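Before you pay for a robot arm to do your shop chores

Zundo sells a service it calls Bondero: they set up an arm with a two-finger gripper in your garage or workshop for a monthly fee of 249 dollars, and it holds and moves parts while you do something else. I'd keep your wallet shut until you've tried a few things.

Ask for a trial on your own parts. The sales demo uses neat little boxes. Bring something long, pale and curved and see how it copes.

Wipe the fingers first. Any grime on them can end up on a white part, and scuffs on matte plastic are a pain. A damp cloth with a drop of dish soap gets most of it off. Skip the scouring pad.

Read the cancellation terms. Mine wanted 6 months' notice, in small type.

Price the dumb option. Two padded clamps and a rubber mat will hold most things still, and they don't need updates. Zundo says the arm pays for itself by September. I asked how they worked that out and I'm still waiting.

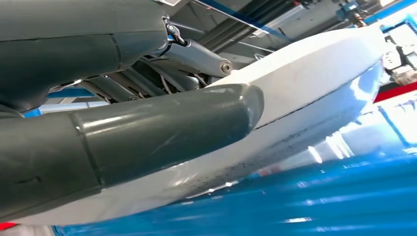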